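Stemton Guia de Ensaio, 3.ª edição: avaliação para equipas de manipulação robótica

1 de agosto de 2020

O Stemton Guia de Ensaio é um conjunto de regras para avaliar tarefas de manipulação com pinça em ambiente simulado e, numa segunda fase, em bancada. Traz um manual em PDF, modelos de registo em folha de cálculo e um verificador de linha de comandos que lê os registos e assinala omissões. A edição anterior limitava-se ao manual. Esta avaliação incide sobre o pacote completo, usado durante um ciclo de ensaios de triagem de peças pequenas para caixas.

O âmbito está bem delimitado. O guia não trata de segurança de máquinas nem substitui a análise de risco da célula. Ocupa-se da forma de definir uma tarefa, registar um episódio e decidir se foi concluído. Quem procura limites de força ou distâncias de separação terá de recorrer às normas aplicáveis.

Definição da tarefa

O capítulo 2 exige que cada tarefa seja descrita por estado inicial, estado final e condições de anulação. Parece elementar, mas a maior parte dos registos internos que revimos falhava no segundo ponto. «Peça na caixa» admite várias leituras: centro geométrico dentro do volume, contacto com o fundo ou ausência de contacto com a pinça. O guia obriga a escolher uma e a escrevê-la antes do primeiro episódio. A nossa escolha foi contacto com o fundo e pinça aberta, mantidos durante 3 segundos.

As condições de anulação são o melhor trecho do manual. Distinguem falha do agente, falha do simulador (interpenetração, peça projetada por instabilidade numérica) e falha do operador. Só a primeira conta para a taxa de sucesso, mas as restantes têm de constar do relatório. Carola Hamann, que reviu o nosso protocolo, pediu que as anulações por instabilidade fossem ainda separadas por tipo de contacto. O modelo de registo permite-o através de um campo livre, embora o verificador ignore esse campo.

Disposição da cena

O capítulo 3 trata da colocação de objetos. A regra principal é que a posição de caixas, suportes e peças seja sorteada dentro de limites declarados, com a semente guardada. Os objetos sem função na tarefa devem ser listados como distratores, mesmo quando ficam fora da zona de trabalho. Também as sombras entram no registo: a direção e a intensidade da luz são parâmetros obrigatórios, com uma nota sobre o interior de recipientes fundos, onde peças cinzentas perdem contraste.
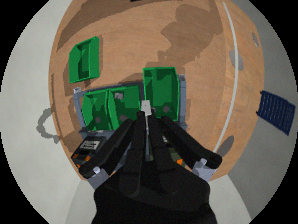
A secção sobre câmaras é mais fraca. O guia pede o modelo de projeção e os coeficientes de distorção, o que é correto, mas parte do princípio de que a imagem é retangular e útil em toda a área. Para ópticas de campo largo com imagem circular, falta dizer como tratar os píxeis fora do círculo e como declarar a zona onde a curvatura já compromete medições. Resolvemos a questão com uma máscara anexa ao registo. O verificador aceita-a como ficheiro suplementar, mas não confirma se corresponde à óptica declarada.

Há outra lacuna com as câmaras montadas junto à pinça. Os dedos e as articulações ocultam parte da zona de trabalho, e a oclusão varia com a abertura. O manual recomenda indicar a «visibilidade média do alvo» sem definir o cálculo. Duas equipas podem cumprir a recomendação e obter valores que não se comparam. Preferíamos um procedimento único, ainda que simples – por exemplo, a fração de píxeis do alvo visíveis no instante anterior ao fecho da pinça.

Verificador

O programa instala-se sem dificuldade e não requer ligação à rede. Processámos 968 episódios num portátil comum. Foram assinalados 362 avisos, na maioria por unidades em falta no campo de abertura da pinça, um erro do nosso exportador. Corrigida a origem, os avisos restantes eram legítimos, com uma exceção: o programa trata como duplicados dois episódios com a mesma semente e políticas diferentes. O contorno consiste em acrescentar o identificador da política ao nome do episódio.

As mensagens são precisas e citam a cláusula respetiva. A saída em texto simples integra-se bem em verificações automáticas. Em contrapartida, o código de retorno é igual para avisos e erros, o que obriga a filtrar a saída quando se pretende bloquear apenas os segundos.

Comparação com a lista da Rornham

Usávamos antes a lista de verificação da Rornham, mais curta e gratuita. Serve para uma equipa pequena que avalia sempre a mesma tarefa. Não prevê sementes, nem distratores, nem separação entre falhas do agente e do simulador. Tshepo Fourie aplicou as duas ao mesmo lote e os resultados divergiram precisamente nos episódios com peças encostadas à parede da caixa, que a lista da Rornham dá como concluídos sem verificar o contacto com o fundo.

Passagem à bancada

O capítulo 6 é o menos desenvolvido. Exige que a montagem física reproduza as dimensões declaradas na simulação e fixa tolerâncias para caixas e suportes, mas dedica meia página ao atrito e nenhuma ao desgaste das pontas dos dedos. A Stemton anuncia um anexo para outubro. Até lá, convém manter um procedimento próprio de inspeção das pontas e registar a data de substituição.

Apreciação

Recomenda-se a equipas que publicam ou trocam resultados de manipulação e que já dispõem de exportação automática de registos. O preenchimento manual é possível, mas lento. Para trabalho exploratório, os capítulos 2 e 3 bastam e podem ser adotados sem o verificador. Antes de o usar com câmaras de campo largo, é necessário acrescentar regras próprias para a máscara e para a oclusão – as nossas ocupam uma página e seguem em anexo a cada relatório.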